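Chapter 4
Choosing Fabric for Covers and Cushions

By the time you reach this chapter you've threaded your machine, sewn a straight seam, and (I hope!) made the little drawstring bag from Chapter 3. Now we get to the part I've been waiting for, which is standing in front of the fabric and deciding. I love this part. I'd do it all day if I didn't have cushions to finish.

I learned it badly. The first thing I ever covered was a bench seat for my kitchen, and I picked the cloth purely for its color, a soft mustard that I still think about. It was a dress-weight rayon. It slid, it stretched on the bias, and it wore through at the front edge before I'd even gotten used to it. My teacher back then, Rosalía Ortuño, took one look and pinched a corner of it between her thumb and finger. "Pretty blouse," she said. I've pinched every piece of fabric I've bought ever since, and I'd like you to start doing it too.

What you'll work on in this chapter

You'll learn to tell a woven fabric from a knit by hand, find the grain, read the end of a bolt, and work out how much to buy for a boxed cushion. There's a practice project at the end, a plain envelope cover with no zipper. Zippers come in Chapter 5, so you can relax for now.

Words to know

Selvage: the tight finished edge that runs down each long side of the cloth.
Grain: the direction the threads run. Lengthwise grain is parallel to the selvage, crosswise grain goes from one selvage to the other.
Bias: the diagonal. It stretches, even in sturdy cloth.
Hand: how a fabric feels and falls when you hold it.
Repeat: the distance from one point in a printed pattern to the next spot where that same point shows up.
Rub count: a number from a wear test. Higher means the cloth stood up to more rubbing.

4.1 Start with where it's going to live

Before you think about color at all, ask what the cover has to put up with. A bolster on a guest bed gets looked at. A chair pad gets sat on, leaned on, and dragged off onto the floor. I make my students write down the room, the piece of furniture, and who uses it, and I don't let them open a swatch book until that's done. They grumble, and I let them.

Look at what the cover will sit next to as well. Wood tones matter more than people expect – a warm orange-brown board and a nearly black one will pull the same beige linen in two quite different directions. Carry your swatch home, put it on the wood, and look at it again at four in the afternoon.

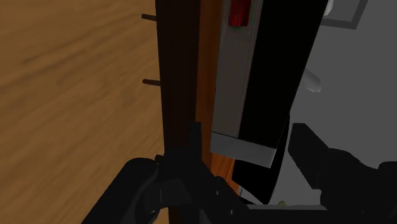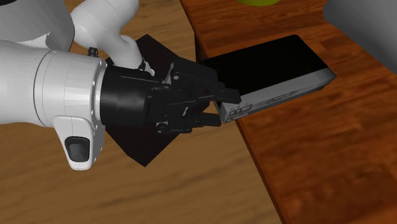 Once you know the spot, you can settle on a weight. For anything you sit on, I go for a home decorating weight, canvas or twill or a firm linen blend. For pillows that mostly decorate, quilting cotton is fine if you back it with a light interfacing. Velvet is lovely and it will creep away from you under the presser foot, so leave it until you've got a few covers behind you.

4.2 Fiber content, in plain words

If the bolt says 100 percent cotton, plan on shrinkage. Wash and dry the yardage the same way you'll wash the cover, and do it before you cut. Polyester blends barely move, and they hold their color well in a sunny window, but they don't press as crisply. Linen presses beautifully and then wrinkles the minute you turn around (I've made my peace with it).

My own test cloth for this course is an upholstery twill called Esora, in oatmeal. I bought 29 yards of it when a shop was clearing out, and I'm almost through it. You don't need that one. Any medium twill will act the same way in your hands, and a plain color makes your stitching easier to check.

4.3 The pinch, the pull, and the drape

Pinch first. Does the cloth feel like it has a middle to it, or do your fingers practically meet? Next, pull it gently along the selvage, then across, then on the diagonal. A woven should hardly give in the first 2 directions. Last of all, let a yard of it hang over your arm and watch whether it falls in soft folds or stands away like a paper bag.

Itzel Arellano, who shares my cutting table, does the drape test first and skips the pull entirely. We've argued over it for years. Try it both ways and write down what you notice on your swatch card, with the fabric name and width at the top.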